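Why Does a T-Shirt Crease?

Pull a T-shirt out of a laundry pile and it is almost never flat. The sleeves are bunched, the hem curls, and there are lines across the front that were not there when it was new. These lines are called creases. To see why they form, and how folding keeps them under control, you need to know what the cloth is made of and how it bends.

What the cloth is made of

Most T-shirts are made of jersey. Jersey is a knitted fabric, which means that one long yarn has been pulled into row after row of small loops. Each loop hangs from the loop above it. A woven fabric, such as the cloth in many bedsheets, is made differently: one set of yarns runs up and down, and a second set crosses over and under it.

Loops can change shape. If you pull on jersey, the loops get wider and shorter, and the fabric stretches. If you let go, most of them return to their old shape. This is why a T-shirt fits over your head without a zipper or buttons.

Yarn is made of fibers. A fiber is a very thin strand, thinner than a hair. Cotton fibers come from the fluffy part of the cotton plant. Thousands of them are twisted together to make a yarn. Some of the fiber ends stick out, and that gives a soft T-shirt its slightly fuzzy surface.

Heathered is the word for a color that looks a little speckled. It is often made by mixing fibers of different shades before the yarn is spun.

Fold, wrinkle, crease

These three words are used loosely, but in this article they have separate meanings.

A fold is a place where the cloth turns back over itself. A wrinkle is a small, uneven ridge. A crease is a line that stays behind after the cloth has been opened out again.

When cloth bends, the fibers on the outside of the bend are stretched and the fibers on the inside are squeezed. In a gentle bend this effect is small. In a sharp bend it is large. If a sharp bend is pressed for a long time, by a stack of other clothes for instance, the fibers begin to settle into the new position. That is a crease.

Water makes this easier. Cotton absorbs water, and damp cotton fibers can shift more than dry ones. If they dry in a bent position, they tend to stay bent. A shirt left in a damp heap overnight will have more creases than one that was shaken out and hung up. Ironing uses the same property in the other direction: heat and steam let the fibers move, and the flat iron holds them straight while they dry.

Why cloth is hard to pick up

A book has a shape of its own. Lift one corner and the rest comes along. Cloth does not behave this way. It is flexible in every direction, so lifting one point moves only the nearby cloth at first, and the remainder hangs or drags behind.

The usual solution is to pinch. Two surfaces close on the cloth from opposite sides and press a small amount of it between them. Friction, the force that resists sliding, stops the cloth from slipping out. The edge of a garment is a useful place to pinch. At the hem the fabric has been turned over and stitched, so it is thicker and easier to feel.

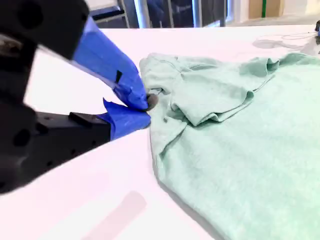

THE SHIRT ON THE TABLE

The pale green shirt is spread out but not flat. One short sleeve is folded and bunched over the body, and the cloth there has risen into a ridge. Creases run away from the place where the edge is being pinched. The wide part of the body is flatter, and the hemmed edge makes a faint gray shadow on the white table.

The shadow is a useful clue. Cloth that lies tight against a table has hardly any shadow along its border. Where the edge is raised a little, light is blocked and a shadow forms next to it. You can use this when you fold: look along the edge of a shirt, and the shadows will tell you which parts still need smoothing.

Creases that spread from a pinch are caused by tension, or pulling. When cloth is held at one point and pulled, the force travels through the fabric in lines. Between those lines the cloth is looser, so it buckles upward.

How to fold a T-shirt

You will need a clean, dry table that is bigger than the shirt.

Put the shirt face down with the neck pointing away from you. Pull the sleeves out to the sides so that no part of them is lying on top of the body.

Smooth the body with flat hands. Begin in the middle and push outward. If you start at the edges, you trap loose cloth in the center.

Fold the left side toward the middle, making a straight line from the shoulder down to the hem. Fold the sleeve back so that it lies along the strip you have just made. Repeat on the right. The shirt should now be a long rectangle.

Bring the hem up to just below the neck. Fold once more if your drawer is shallow. Turn the shirt over.

A sleeve bunched under a fold makes a lump, and the lump will press creases into every shirt stacked on it. Open the fold and flatten the sleeve before you continue.

Try it: the crease test

You need a clean cotton T-shirt, a heavy book, and a ruler.

1. Roll one sleeve into a tight bundle and put the book on top of it.
2. Leave the other sleeve flat.
3. Wait 19 minutes, then take the book away and unroll the first sleeve.
4. Measure the longest crease on each sleeve and write down both lengths.
5. Shake the shirt three times and measure again.

Repeat the test on another day with both sleeves slightly damp. Keep the book and the waiting time the same. When only one thing changes between two tests, you can compare the results fairly – scientists call this controlling the variables.

Words to know

Fiber: a very thin strand of material.
Friction: a force that resists sliding.
Hem: an edge that has been turned over and sewn.
Jersey: a stretchy fabric knitted from loops of yarn.
Tension: a pulling force.
Yarn: fibers twisted together into a long thread.

Written by Chutima Noiphan for the Jaidee reading pages. Last checked 10 November 2023.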